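Sastutari community house: progress report to the Ekix Fund
6 August 2021
Prepared by Irina Cozma

The kitchen and the two ground-floor rooms are finished and in use. The roof over the east side was repaired by Ursu, who invoiced 2994 euros, 764 under the sum we had set aside. We ask to move the difference to the heating budget line.

The evening sewing course has 23 people enrolled. Tincuța Pană teaches it and has agreed to stay on until October.
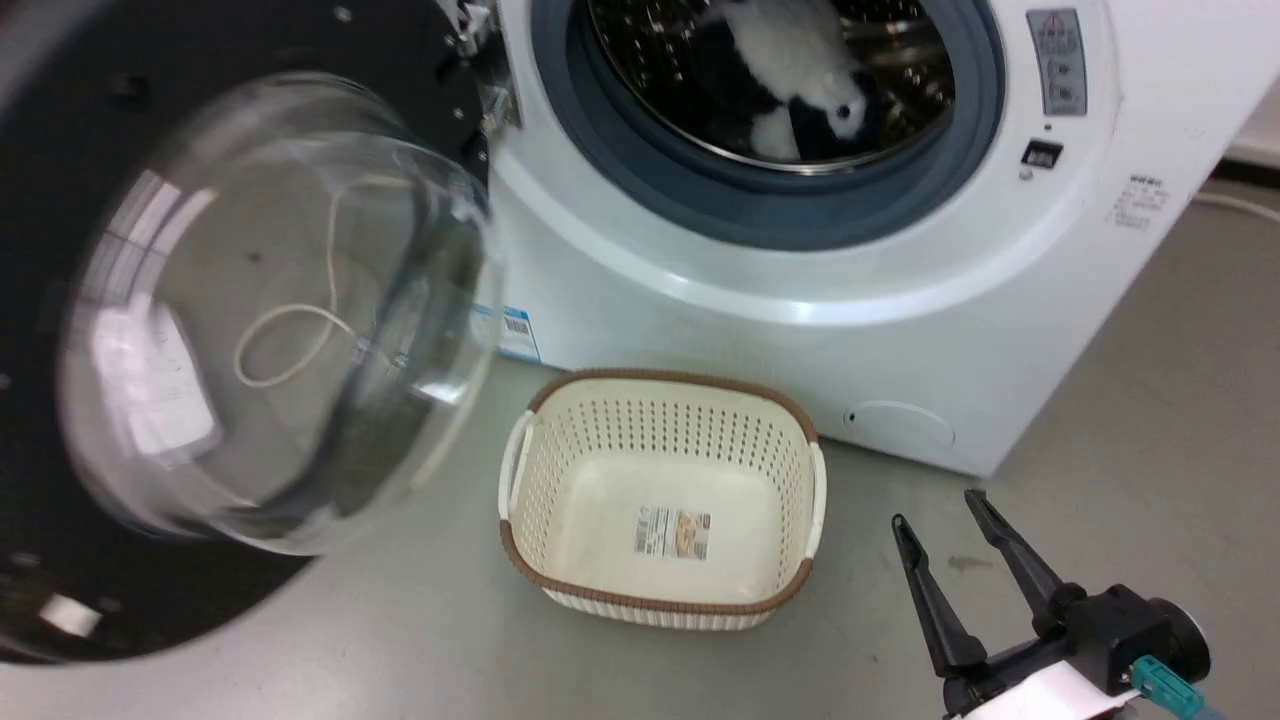

Front-loading washing machine with the door open.

Still outstanding are the fire certificate and the ramp at the side entrance. Traian Avram has sent the ramp drawings to the town hall and we are waiting for a reply. The delay so far is six weeks.

Receipts for the period have gone to Henrik Wegener by post. The next report will follow in October.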